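Juvomley (série literária)

Juvomley é uma série de romances de fantasia romântica publicada em língua portuguesa pela editora Vetano, composta por uma sequência principal e por 2 novelas ligadas a ela. A história passa-se quase toda em Narnusard, uma cidade portuária imaginária onde convivem, nem sempre de boa vontade, famílias humanas e clãs de metamorfos. O título vem do nome da estalagem em que o primeiro par da série se conhece, e à qual todos os livros acabam por voltar, nem que seja para uma sopa e uma discussão à lareira.

Enredo

O primeiro volume acompanha uma cartógrafa que chega a Narnusard aos 35 anos, com uma herança duvidosa e muito pouca paciência, e aluga o quarto do sótão da estalagem. O vizinho do andar de baixo é um lobo sem matilha que conserta relógios e que prefere, de longe, a companhia dos relógios. O romance entre os dois demora a arrancar (há leitores que se queixam disso com carinho, e outros que releem precisamente essa parte!), e só ganha fôlego quando uma cheia de setembro isola a estalagem do resto da cidade.

Os volumes seguintes mudam de casal, como é costume no género, mas conservam as personagens anteriores em papéis secundários. A estalajadeira, uma ursa viúva de língua afiada, aparece em todos e tornou-se, com o tempo, a figura mais querida da série, a ponto de os leitores pedirem durante anos um livro só dela. A segunda novela atendeu finalmente o pedido, dando-lhe um pretendente tardio na pessoa de um barqueiro raposo que escreve cartas péssimas.

Ambientação

Narnusard é descrita como uma cidade de escadarias, nevoeiro e padarias que abrem às quatro da manhã. A família Kubíček, dona dos estaleiros, representa o poder antigo dos humanos e serve de antagonista nos primeiros livros, embora um dos filhos mais novos venha a ser protagonista mais adiante, numa reviravolta que dividiu bastante os leitores. A magia é discreta: os metamorfos mudam de forma por vontade própria, mas perdem por algumas horas a memória de um cheiro ou de um sabor, pormenor que dá origem a algumas das cenas mais ternas da série.

Estilo e temas

A narração alterna os pontos de vista dos dois apaixonados, em capítulos curtos, com muito diálogo e um humor doméstico que suaviza as passagens mais tristes. O luto, a família escolhida e a vergonha de pedir ajuda atravessam todos os volumes. O primeiro romance tem 35 capítulos, cada um aberto por uma entrada do livro de hóspedes, recurso que a edição de bolso abandonou e que a reedição, para alívio geral, recuperou.

Receção

Os blogues de leitura receberam bem a série desde o início, com elogios sobretudo às personagens secundárias. As críticas menos favoráveis apontam o ritmo vagaroso do terceiro livro e a abundância de primos Kubíček, difíceis de distinguir sem a árvore genealógica incluída no fim.
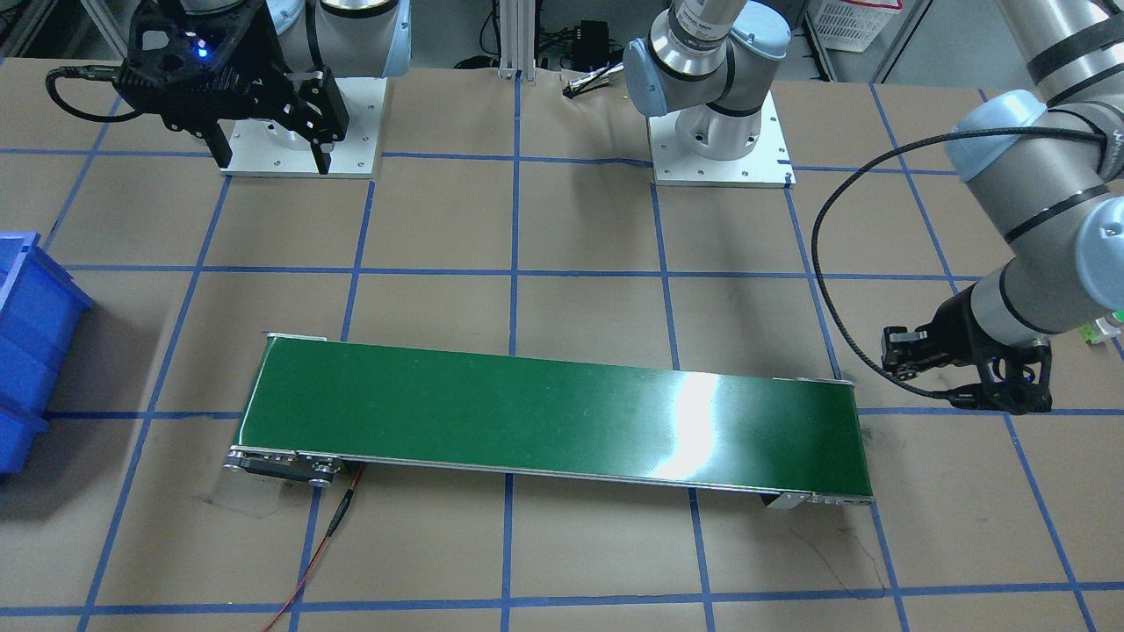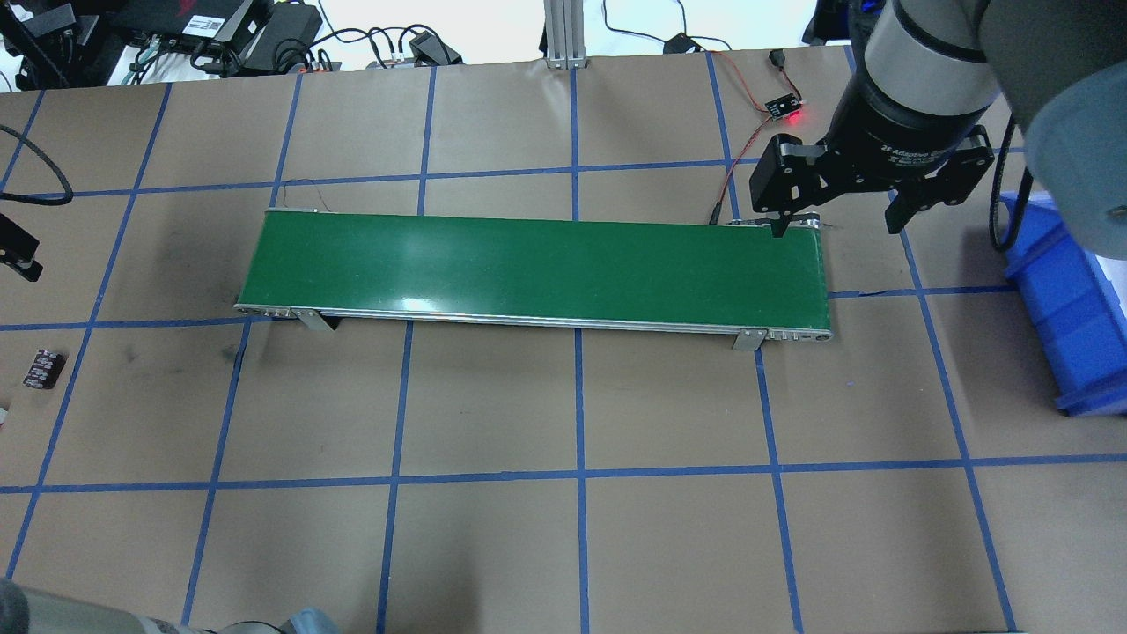
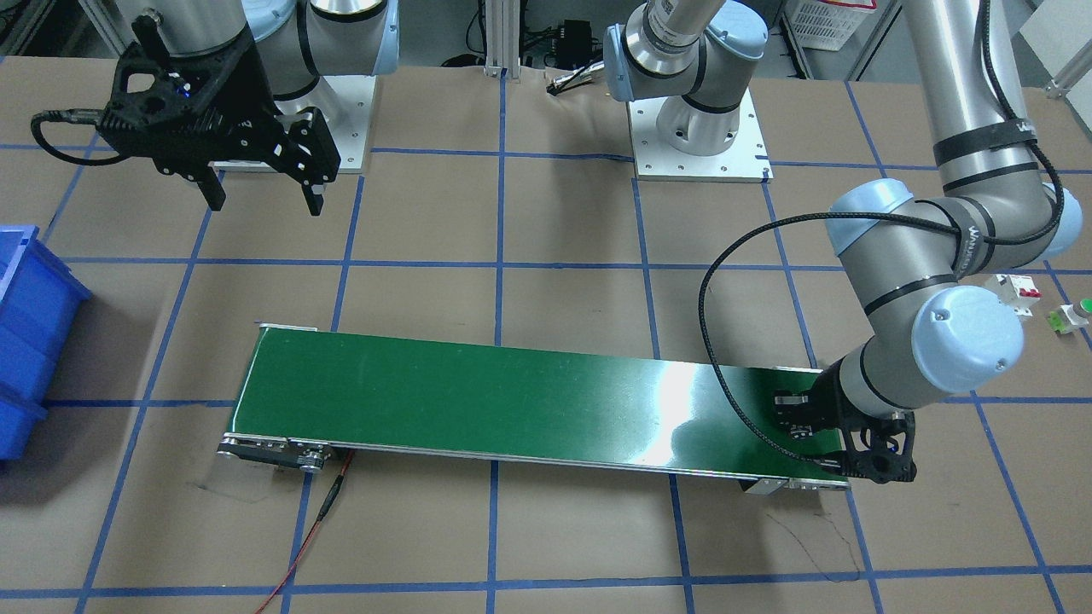
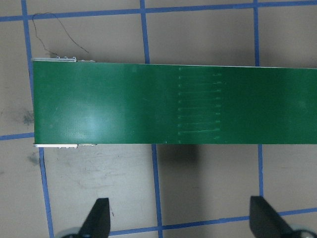

Braço robótico com garra preta sobre uma placa branca (primeira imagem); transportador de correia verde (restantes imagens).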